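자주 묻는 질문: 가사 및 현장 작업 자동화

Zernumeo 기술지원 / 최종 수정 18/07/2022

로봇이 지금 집안일을 할 수 있습니까?
일부 작업에 한해 가능합니다. 물체의 위치와 형태가 일정하고 실패해도 다시 시도할 수 있는 작업이 여기에 해당합니다. 컵을 선반에 올리기, 빈 상자를 정해진 칸에 넣기 등이 그 예입니다. 빨래 개기, 냉장고 정리, 욕실 청소는 현재 지원 범위에 포함되지 않습니다.

현장 작업은 어떻습니까?
가정보다 조건이 유리합니다. 조명, 작업대 높이, 부품 규격을 고정할 수 있기 때문입니다. Holta 작업 셀에서는 부품 이송과 적재를 상시 운전으로 지원합니다. 나사 체결은 전용 공구를 장착한 경우에만 지원합니다.

성공률은 어느 정도입니까?
6월 사내 시험에서는 컵과 그릇을 옮기는 작업을 268회 실시했고, 사람이 개입하지 않고 완료한 비율은 86%였습니다. 실패는 대부분 파지 단계에서 발생했습니다. 시험 책임자는 Rosemarie Reinholz이며, 시험 조건은 별도 보고서에 기재되어 있습니다. 이 수치를 다른 물체나 다른 작업에 그대로 적용할 수는 없습니다.

파지가 어려운 이유는 무엇입니까?
접촉 직전의 거리 오차가 결과를 좌우합니다. 외부 카메라만 사용하면 팔이 물체를 가리는 구간이 생기므로 손목 카메라를 함께 사용합니다. 다만 손목 카메라의 시야에는 그리퍼 본체와 배선도 들어옵니다. 장착 각도가 맞지 않으면 화면의 상당 부분을 기구부가 차지하고, 물체 인식에 쓸 수 있는 영역은 그만큼 줄어듭니다.

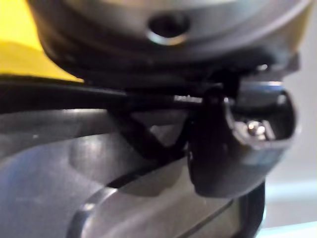 손목 카메라로 본 그리퍼 기구부. 금속 하우징 아래로 검은색 케이블과 커넥터가 보인다.

배선은 얼마나 자주 점검해야 합니까?
손목부 케이블과 커넥터는 7일마다 육안으로 점검하십시오. 피복 손상, 커넥터 유격, 고정부 풀림을 확인합니다. 손목 회전 범위의 양 끝에서 케이블이 당겨지지 않는지도 확인해야 합니다. 점검 전에는 반드시 전원을 차단하십시오.

카메라 위치를 변경해도 됩니까?
가능합니다. 변경 후에는 손-눈 보정을 다시 수행해야 합니다. 보정을 생략하면 파지점이 어긋나며, 소프트웨어가 이를 자동으로 감지하지 못합니다. 보정 절차는 Kandpal 설정 도구의 ‘좌표계’ 메뉴에 있습니다.

투명하거나 광택이 있는 물체도 잡을 수 있습니까?
제한적으로 가능합니다. 유리컵과 연마된 금속은 깊이 측정값이 누락되거나 흔들리는 경우가 많습니다. 간접 조명을 사용하고 노출을 고정하면 개선되지만 해결되지는 않습니다. 사전에 실제 물체로 시험할 것을 권장합니다.

사람 없이 운전할 수 있습니까?
Darnley 안전 펜스를 설치한 현장 셀에서는 가능합니다. 가정용 구성에서는 허용하지 않습니다. 조작자는 비상정지 버튼에 즉시 손이 닿는 위치에 있어야 합니다.

새로운 작업을 추가하려면 무엇이 필요합니까?
작업 순서, 대상 물체의 치수와 무게, 허용 시간을 제출해 주십시오. 검토 결과는 2주 안에 회신합니다. 젖은 물체, 칼날, 뜨거운 조리 기구를 다루는 작업은 접수하지 않습니다.

가정용 제품의 출시 일정이 있습니까?
확정된 일정은 없습니다. 현재의 가정용 구성은 평가 목적으로만 제공됩니다.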